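Sulemport Fan Video Archive: Frequently Asked Questions

Last revised 28th September. Covers submissions, file preparation, series listings and removals.
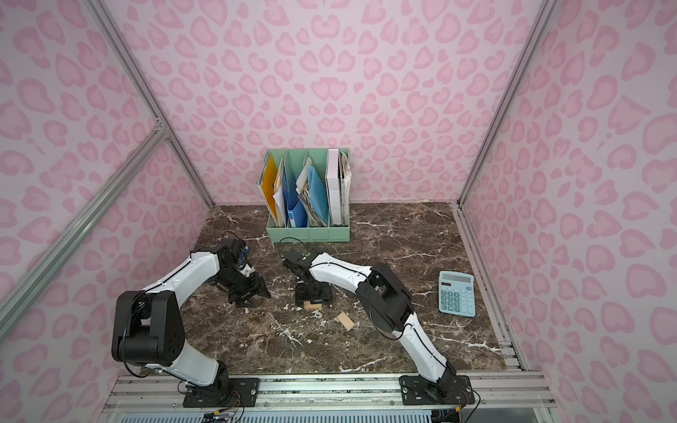

Read the sections on files and credits before sending in a video. Most submissions that are returned to the sender are returned for one of the faults listed there. Terms are used as follows: a "video" is a finished fan edit with sound; a "source" is the episode or film the clips were taken from; a "listing" is the page that holds a video, its notes and its warnings.

GENERAL

What does Sulemport hold?

Fan-made music videos, trailers for fan fiction, tributes to characters or pairings, and multi-part stories told through re-edited footage. Both drama and comedy series are accepted, as are films. Reaction videos, reviews, episode recaps and convention recordings are outside the scope and will be declined.

Is an account needed to watch?

No. Videos rated General or Teen can be streamed without an account. Videos rated Mature need one, as does downloading, leaving comments or making a playlist.

Is the archive linked to the makers of any series?

No. The archive has no connection with any studio, broadcaster or record label.

What is the difference between Sulemport and Hegde?

Sulemport is the public site. Hegde is the storage server behind it. If a player shows the message "Hegde not responding", the listing is intact and the file has not been lost. Wait and reload. Do not upload the video again, as this makes a duplicate listing which then has to be merged by hand.

Can I use the archive as my only backup?

This is not advised. The archive keeps the converted copy and discards the uploaded file once the conversion has passed its check. The converted copy is good enough to watch but is a poor starting point for a new edit.

PREPARING A FILE

Which formats are accepted?

MP4 is preferred. MOV and MKV are accepted. Project files from editing software are not accepted in any form, and neither are archives such as ZIP or RAR.

Is there a length limit?

The limit is 26 minutes for a single video. Longer work should be split into parts and listed as a series. See "Multi-part work" below.

What frame rate should I export at?

The same frame rate as the source. Changing it on export causes judder in slow pans, and the fault cannot be mended afterwards. Where a video mixes sources with different frame rates, use the rate of whichever source fills most of the running time.

My clips have black bars on all four sides. Will the video be refused?

It will be returned. Bars on all four sides mean that widescreen footage has been placed in a 4:3 project and then exported as widescreen again. Set the project to match the source and export a second time. Bars at the top and bottom only, or at the sides only, are acceptable.

What does "combing" mean in a returned submission?

Thin horizontal lines along the edges of anything that moves. It comes from interlaced footage that has not been deinterlaced. Older recordings from broadcast and many early discs are interlaced. Deinterlace the clips before editing. Applying a filter to the finished video gives worse results, particularly where cross-fades have been used.

Should I enlarge old footage before uploading?

No. Upload at the size of the source. The player scales the picture on its own. Footage that has been enlarged and sharpened takes more space and often shows bright outlines around faces. Listings may not be tagged HQ unless the source itself was of high quality.

What is Jinov?

Jinov is the conversion script that runs on every upload. It makes the streaming copy, draws the thumbnail and measures the loudness of the sound. It gives each file a score out of 100. Files scoring 80 or more go straight to the listing queue. Files scoring less are held for a person to look at. A low score does not mean refusal. Heavy film grain, strobe effects and very dark scenes all bring the score down, and many good videos have them.

Can I choose the thumbnail?

Yes, once the listing is live. Open the listing, select Edit, then Thumbnail, and enter a time in minutes and seconds. The thumbnail must be a frame from the video. Separate cover art belongs in the Notes field.

Why is my sound quieter than it was in my editor?

Jinov lowers loud tracks to a common level. It does not raise quiet ones. If dialogue is placed over music, lower the music beneath the dialogue before export. Turning up the whole mix will have no effect after conversion.

LISTINGS AND CREDITS

What must a listing contain?

Title, series or film, main characters, song title and performer, rating, warnings and a summary. The summary must be written out in full on the listing. Text such as "see my channel for description" will be sent back, however long the description on the other site may be. Links elsewhere break, and a listing without a summary cannot be searched.

How should pairing names be entered?

Use full character names separated by a slash. Joined names may be added as extra tags. The search treats the two as separate terms unless a moderator has linked them, so enter both.

How are alternate universe videos marked?

Tick the AU box and state in the summary where the story leaves the source. One sentence is enough. If the characters of one series have been cut into the footage of another, tick Crossover as well and list both sources.

Which warnings are required?

Flashing images, graphic violence, character death, sexual content and self-harm. The flashing images warning applies to any strobe effect, camera flash sequence or rapid cutting between light and dark, including those that were present in the source. It is the warning most often left off.

Do spoilers need a warning?

For a series still being broadcast, state the latest season used. For a finished series this is optional. The Clesitz section has a stricter rule, described further down.

I used somebody else's colouring or overlay. Must I credit it?

Yes. Enter the maker's name under Resources. This covers colourings, overlays, title templates, manipulated clips and vocal extractions. Clips which another editor has altered may be used only with that editor's consent.

MULTI-PART WORK

How do I list a trilogy or longer story?

Create a series page first, then attach each video to it. Videos in a series are ordered by the part number entered, and not by the date of upload.

I have made a prequel. What part number should it have?

Enter 0. Only one video in a series may have this number. If a second prequel follows, renumber the whole series from the series page using Reorder. Comments and view counts stay with the videos.

Can a series be left unfinished?

Yes. Change its status to On Hold. Series with the status In Progress and no new part for a year are changed to On Hold by the system. The owner can reverse this at any time.

Can different parts have different ratings?

Yes. The series page shows the highest rating among its parts.

THE CLESITZ SECTION

Why does Clesitz have its own rules?

Clesitz is listed separately because its episodes were shown in a different order in different countries. Episode numbers alone therefore do not identify a scene. Give the episode title in every Clesitz listing, along with the number if you wish.

What is the spoiler rule?

No footage from the final 3 episodes may appear in a thumbnail. The summary must carry the words "final episodes" if any clip from them has been used, however short.

Are theory videos allowed?

Yes, in this section only. Theory videos must be made chiefly of footage from the series. A recording of a person speaking to the viewer, or text on a plain background for most of the running time, does not qualify. Mark the video as Theory so that it is kept out of the general tribute listings.

Where did the older Clesitz videos go?

Those uploaded before the April change of player were moved to the Legacy tab. They play at their original size and cannot be given new thumbnails. The owner may upload a fresh export to the same listing through Replace File.

REMOVALS AND COMPLAINTS

How do I take down my own video?

Open the listing, select Edit, then Withdraw. The video stops playing at once. The listing is kept, hidden, for a short period in case of mistakes and is then deleted together with its comments.

My video has been uploaded by someone else. What should I do?

Use the Report link on the listing and choose "Reposted without consent". Include a link to the original upload, or a still from the project timeline. The listing is hidden while the report is checked.

What happens if a rights holder objects?

The video is withdrawn and the uploader is told which part was named in the complaint. If only the music was named, a version with a different track may be sent in through Replace File. The archive does not argue such cases on an uploader's behalf.

I have lost access to the email address on my account.

Use the Account Recovery form. You will be asked for the titles of videos on the account and, where possible, an unpublished detail such as an export setting or a withdrawn listing. Accounts that hold no videos cannot be recovered and should be registered again.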